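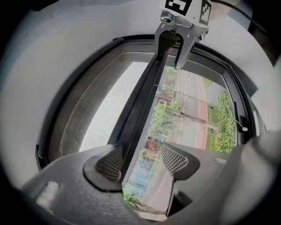 Bristasside Robotics Society, Manipulation Group

November 27, 2022

Window work, part two. The first part covered drawers and cupboard doors, and anyone who read it will remember that drawers are easy. A drawer has one axis, it stops when it stops, and if you pull slightly off line the runners correct you. Windows do none of this for us.

The window we are using is the one at the road end of the club room. It has a frosted pane on the left and an opening on the right, with a black vertical mullion between them and a rubber-edged frame all the way round. I picked the mullion as the grasp target because it is long, stiff and a sensible width for our jaws. The latch is a poor first target. It is small and white against a mostly dark profile, with a short arm that has to be approached from one side, and we kept arriving at it at an angle where the fingers touched the frame before they touched the latch. We will come back to it.

We work with two hand-held grippers. One takes the mullion, the other waits nearer the operator. Both have to stay sensible about where they are relative to each other, and this is the part of the project that has eaten most of the term. The markers on top of each gripper are square black-and-white codes, two per unit, set at different angles so that at least one ought to be readable from most directions. In practice there is a band of wrist angles where one marker is too oblique and the other is washed out by daylight. We found it by accident and then spent an evening mapping it with a protractor taped to a stool.

Daylight is the general problem. In the drawer work we had the ceiling lights and nothing else, and exposure could be fixed once and forgotten. With an open sash in view there is a road, a reddish bike lane, grass, trees and whatever the sky is doing, all much brighter than the inside of the room. If exposure is set for the room, the outside goes white and bleeds over the edge of the frame. If it is set for the outside, the finger pads and the mullion turn into the same dark shape and the tracker has nothing to hold on to. Automatic exposure hunts between the two as the gripper moves. We have settled on a fixed value that is slightly too dark for the room, and added a desk lamp behind the operator's shoulder. The lamp makes a pale reflection on the gripper body but the markers read well.

The frosted pane deserves a note. I expected it to help, being a plain surface with no detail. It has a fine dotted texture, and at certain distances the feature matcher treats every dot as a landmark. They all look alike, so it matches them to each other more or less at random and the position estimate slides sideways along the glass. Masking out the left half of the opening fixed it in ten minutes, after most of a meeting spent blaming the calibration.

Finger pads. The present set is the third version, wedge-shaped with a crosshatched mesh face. The first version was solid printed plastic and skated along the mullion. The second had foam glued to it and gripped well until the foam tore. The mesh face gives a little on contact and then holds. We print the pads to the Nesex drawings with the face thinned by one layer, and the change is in the shared folder with a note. Please do not print from the old file, which is still there under nearly the same name.

Numbers, for those who asked. The target for the term is 400 usable demonstrations, split between grasping the mullion and moving the sash. Each member does 25 in a session and then hands over, as the quality drops after that and the operator is usually the last to notice. A demonstration counts as usable if both grippers keep tracking from start to finish and the jaws close in one attempt. We throw away more than I would like, mostly for lost tracking, and I would sooner we did that than argued about borderline ones later.

Cables. The black one to the upper gripper has a habit of crossing behind the markers. It does no harm there. When it crosses in front of one it ends the run. Route it over the shoulder, clip it at the elbow, leave slack. The same goes for sleeves.

On safety, the room is well above the street. Nothing loose goes on the sill, and both grippers are on wrist straps whenever the sash is open. This rule was written before we started and applies to people who are only having a quick go.

Next steps. The Gunawardena Cup is in May, and this year's household task list includes a window, with points for opening, for closing and for latching. Opening and closing look reachable. Latching does not yet, unless someone has a better idea for the approach angle. Two members are building a practice frame from offcuts so that we can take it to the joint session at Drorness, where the windows are a different pattern and, I am told, stiffer.

The marker map with the bad wrist angles shaded in is pinned up by the printer. If you find another bad region, add it in pencil and write down the light conditions at the time.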